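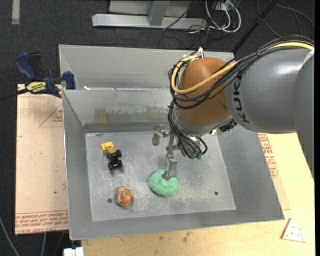

What do we want visitors to see the arm do on the open day?
One bin, one object at a time, at a speed where people can follow what it is deciding. Everything else we had on the list goes on the poster.

Monday, November. Open day prep and the day itself, written up the same evening. Leif on the pendant, me on the laptop, Joyce Mohamedi on the door and the talking.

Morning, before doors

Started at 7:40. Homed the arm, checked the e-stops, ran the gripper open and closed a few times with nothing under it. No faults. The cable bundle was riding a bit close to the wrist on the far reach so Leif re-dressed it and we jogged through the corners of the bin again at low speed. Fine after that. If anyone changes the approach angles, do the corners again by hand before running auto.

Re-ran the bin calibration. It had drifted 2 mm in the long direction since Friday's people used the cell, most of it probably from the bin being lifted off to be swept and put back. Saved the new one as openday. The old one is still there under its own name, please don't overwrite it.

Speed override set at 30 per cent and left there all day. Leif wanted it higher. We tried it higher with Joyce standing at the barrier as a pretend visitor and she stepped back each time the arm came down, so it stayed where it was.

The picking program is the same one from the Pridcombe work, with the reject branch taken out. With the reject branch in, the arm goes back to its wait position after a failed grasp and sits there while it takes another look, and to a visitor that looks like a crash. Now it just re-plans from above the bin. Takes a bit longer overall but it keeps moving.

Visit, first group

Doors at 10. First lot were the Aguiar people, mostly from their packing side, plus a couple of apprentices. They asked good questions and wanted to know about cycle time straight away. Told them the truth, that at demo speed it is slow and that the number they'd care about is the one we got in August on their cartons, and that it's in the report they already have.

One of the apprentices asked why it goes for some things first. Explained the scoring: it ranks the grasps it thinks it can make and takes the top one, and it has no idea what the object is. Joyce has a much better way of saying this than I do and I have asked her to write it down for next time.

Soft objects gave us the most trouble, same as last month. The finger pushes in, the force reading climbs slowly, and the contact threshold trips later than it would on something hard. We had it at the value from the hard-part tests. Dropped the threshold by a third over the break and it behaved better, though on two of the hard objects it then triggered early and closed on air. Settled on a value halfway between. Not happy with it. The right answer is to watch the slope of the force and not only the level, and Leif has half of that written already on his branch.

Second group

After lunch, 1:15. Wondico brought more people than they'd told us, so we split them and ran the whole thing twice. Half with Joyce at the poster, half at the cell, then swap. This worked better than one big crowd and we should do it on purpose next time.

Their main interest was in how much of the setup is specific to the bin. Answer is: the calibration, the keep-out planes for the walls, and the approach limits. The rest carries over. Somebody asked if we could do it with a deeper bin and I said we'd have to look at the gripper length, as the sloped walls are doing us a favour now and a straight-sided bin would put the wrist into the rim on the outside picks. Promised to send them the drawing with the clearances. TO DO, me.

We stopped once in the afternoon, at 2:50. Protective stop, joint torque, no contact that either of us saw. Log says axis 5. Cleared it, moved off by hand, ran on. I've saved the log in the openday folder. Leif thinks it was the retract from a corner pick with the cable bundle at full stretch, and I'd go along with that, but we haven't reproduced it. Until we do, keep the corner picks at reduced acceleration.

Numbers, such as they are

The counter on the controller shows almost 600 pick attempts for the day, with the warm-up included. The logger has 523 attempts with a complete record. The difference is the warm-up runs plus the time between groups when I had the logger off to change the threshold and forgot to turn it back on. I haven't sorted successes from failures yet and I'm not going to quote a rate from memory. It will go in the shared sheet when it's done.

Note for whoever processes it: the threshold changed over the morning break, so treat before and after as separate sets. The timestamps will tell you. The Grutus script assumes one threshold per file and will happily average the lot without a warning.

Things to fix or change

Printed handout: we ran 200 and have a good stack left. Halve it next time. The diagram on the back still shows the old gripper.

Barrier is too close on the laptop side. People lean over to read the screen. Either move the barrier or put up a second monitor facing out, and I'd prefer the monitor.

The screen itself: visitors liked the view with the ranked grasps drawn on it far more than I'd expected. The colours are hard to read from any distance. Thicker lines, bigger numbers, drop anything below the top five.

Sound. The compressor kicks in over the top of whoever is talking. Joyce asked if it can be run up before each group and held. Should be possible if we close the line to the other bench. Leif to check.

Spare finger pads live in the second drawer now, left side, in the labelled box. We didn't need one but it took me far too long to find them when I went to look.

Close down

Arm parked, controller off at 4:35, air off at the wall. The calibration, the program and the logs are all in the openday folder with the date in the file name. The bin hasn't been moved, so if you're on the cell tomorrow you can use the calibration as it is. Check it at two points first anyway.

Leif is on the axis 5 business tomorrow morning and wants the cell until noon.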